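## Recording demonstrations at the Kerslake bench

Operators at the Zitesville site should record 20 demonstrations of each task before moving to the next. Open the computer chassis fully, start the wrist camera and guide the gripper at a steady pace.

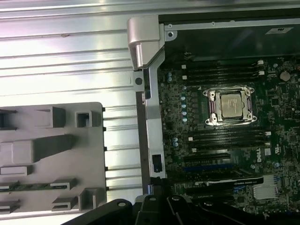 Vary the starting position after every 5 demonstrations - small changes are enough. Should the gripper touch the motherboard, stop and mark the attempt as failed. Failed attempts are kept, as the learning system uses them too.

Save each session in Vidow under task code 2403, and enter the operator's initials before closing the file.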